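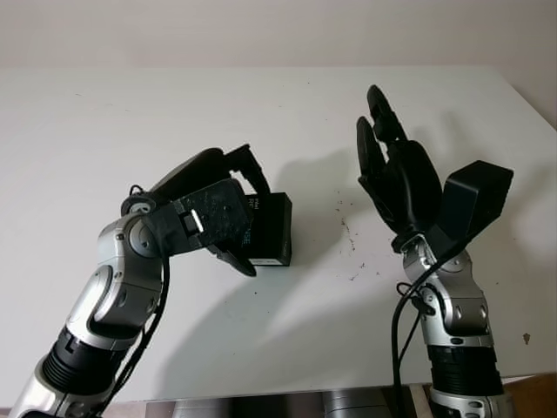 Two robot arms over a white tabletop.

The glass containers in Ukiddale are green, round and older than most people who use them. For years they were emptied every second week, and the glass went away by truck to a furnace three hours from the town. Since January the truck comes less often, and the people who live by this glass are asking what will happen with it.

The reason is mostly color. A furnace that makes clear jars wants clear glass, and it pays well for it. Mixed glass, where green, brown and clear pieces lie together, has a much lower price. Sometimes it has no price at all, and then the town pays for somebody to take it.

"We had a good contract and we thought it would continue," says Sorcha Keane, who runs the waste office of the town. "Then the buyer changed the rules for ceramics. One broken coffee cup in the load and they can send it back to us."

Ceramics do not melt at the temperature of glass. They stay as small stones inside the new bottle, and the bottle can break at this place. Keane says that 11 loads were refused last year, and every one of them had to be paid for in both directions.

Treltov, a family company which washes and crushes glass outside the town, sees the same problem from the other side. Its manager, Simone Lacerda, came to the business from the ceramic tile trade and she finds this a little funny. Her yard is now full of material that is too dirty for bottles. She sells a part of it as sand for drainage and road base - a use that keeps the glass out of the landfill but brings very little money.

"If I sell to the road, I pay my electricity," she says. "If I sell to the furnace, I pay also my people."

There are two proposals on the table. The first is to replace the round containers with separate ones for each color. The second is a deposit on bottles, which the shops in Ukiddale do not like, as they would need space to keep the empties.

Bláthnaid Costello has a small grocery near the bridge and she has measured her back room already. "I can put the bottles there or I can put the potatoes there," she says.

Keane expects a decision before the summer. Until then she asks residents to take the lids off and to keep cups and plates at home.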